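Week 6 handout: Can they do the chores yet?
Instructor: Mwangi Nyaga
Reading for Tuesday: the Olach trial report, sections on kitting and rework. Skip the foreword, it's marketing.

Last week several of you came in sure that the household robot was two years off. People in my seat were told the same when I was a student. So this week we look at what gets claimed, and what you should ask before you believe it.

Start with a definition. A chore is a job with a beginning nobody set up for you. Emptying the dishwasher includes finding the lid that slid under the rack. Restocking a bench on a shop floor includes opening the carton, which was taped by someone in a hurry. If a person has to lay everything out first, the machine is doing part of a chore, and you should work out which part.

Keep these numbers from the Olach report in your notes. The machine was given 626 pick-and-place attempts with small parts. The summary says it "completed" 600. Read the appendix and you find that a part dropped and picked up again counts as complete, and so does a part a technician nudged back into reach. The report doesn't say how many of those there were. I wrote and asked. No answer so far.

Questions to put to any demo:
Who put the parts out, and how long did it take them?
Was the video sped up?
What happens when a part rolls off the table?
How many takes?
Is a person driving the arms from the next room?

The last one matters more than students expect. Stumemero showed a shirt being folded last December and the talk was all about "autonomy." A person with two hand controllers was doing the folding. That's a fine piece of remote control, and it tells you little about what the machine can do alone.

Now the bench tasks. Pegs, nuts, plates with slots, outlines showing where each piece goes. A person new to the job would need a minute of explanation, maybe less. For two robot hands it is still a serious test, because a peg has to be gripped, turned and lined up, and a hand that is slightly off will tip it over. 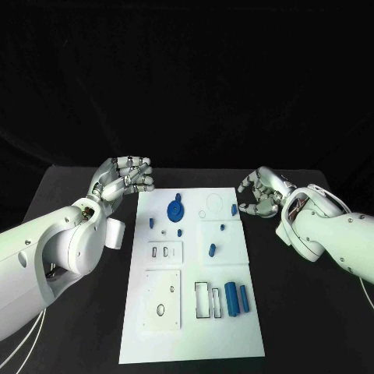
Obura argues in its white paper that sorting boards like these are "a short step" from real assembly. I don't buy it. A plain white board on a dark table gives the cameras every advantage. Put the same pegs in a greasy tray under a flickering light and I'd want to see the results again before anyone orders 10 of these machines.

Voltden is more careful. They say their arms handle "known parts in known places," and I believe them. Plenty of factory work fits that. Laundry doesn't.

For Tuesday: pick one chore you did this week and write down every step, including the ones you did without thinking. Mark the steps you'd trust to a machine today. One page, typed. Bring two copies.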